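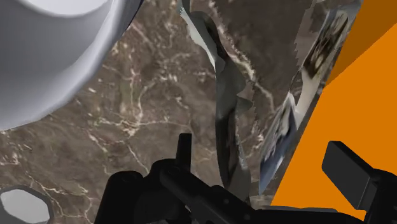 *Mabli Mostyn*

Right. Bread. I said I'd write up the sourdough thing and I've got until the washing finishes, so it'll be quick and it'll be messy.

The starter is alive. Gwawr gave me a jam jar of hers in December and I nearly killed it twice – once by forgetting it behind the oats, once by feeding it self-raising. Don't do that. It went grey and smelled like nail varnish. Gwawr said chuck most of it, feed what's left, stop panicking. So I did two of those.

What I do now, more or less. Take it out of the fridge Saturday night, feed it, go to bed. Mix first thing. 90 grams of starter, flour, water, salt after half an hour. I was putting the salt in at the start and Caradog (who has Opinions) told me off for it. Can't tell any difference, but I do it his way now becuase he asks.

Then folds. Three of them, wet hands, whenever I walk past the kitchen. I used to set timers. Timers made me hate it. 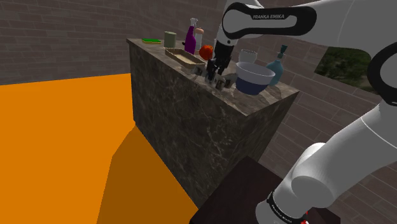
The long wait is the bit I kept getting wrong. The recipe I started with said four hours and our kitchen in winter is freezing, so four hours gets you a sad beige puddle that bakes into a doorstop. Gave one to my brother. He sanded it, he says. Now I leave it till it's properly wobbly and domed at the edges, and if that's teatime then it's teatime. Fridge overnight, bake before work.

Oven as hot as it goes with the pot inside, lid on, then down to 200 with the lid off. Ours runs hot at the back so I turn it halfway. First good one was loaf 14. Yes I kept a list. It had an ear! I sent a picture of it to everyone, including the dentist by mistake.

Flour – I was buying the posh stuff from the mill shop in Lolham and it is lovely, but it's a bus ride and I've gone back to supermarket strong white with a handfull of rye. Nobody at home has noticed.

Still to sort out: the bottoms are too dark. Chaltu says put a tray on the shelf underneath, Musyoka says semolina under the paper. Might try both. Also the big holes, which everyone online wants and I don't, the jam falls through.
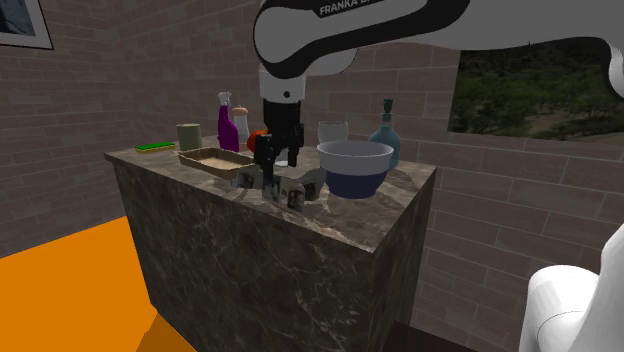 *Over the worktop.*

Washing's beeping. If anyone local wants some starter, bring a jar and say so before the weekend, I've got far too much and can't face any more pancakes.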